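The Shirt Business Comes Back to Sisia

When the old dye works closed, Sisia lost 286 jobs and most of its reasons to stop on the way to the coast. Two screen printing shops have since moved into the building, and a third, Paulík, is due to open before the end of October.

Xóchitl Magaña runs the largest of them, Cinton. She started with one secondhand press and an order for 173 softball shirts. Last month her shop shipped 3,000 pieces, most of them to bands, gyms and a noodle counter called Ramen that reorders every few weeks.

"People think it's the ink that costs money," she said. "It's the blanks. A bad blank shrinks and the customer blames the print."

Rent is low and the floors are strong enough for dryers. Parking is poor – the lot was sold off years ago.

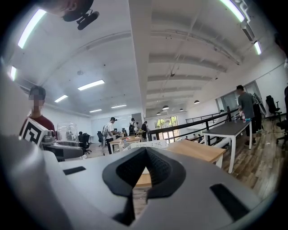
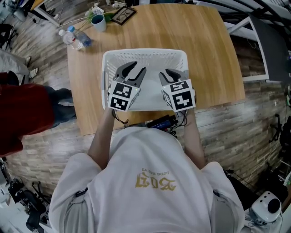 Magaña says lettering is where small shops win or lose a customer. Thin strokes fill in and long words run into the seams. Old-style blackletter, like the gold logo on the back of the white hoodie, is harder than it looks, and she charges extra for it on fleece. Her waiting list now runs to three weeks. She has asked the landlord for the room next door, 752 square feet with a working sink, and expects an answer after the first frost.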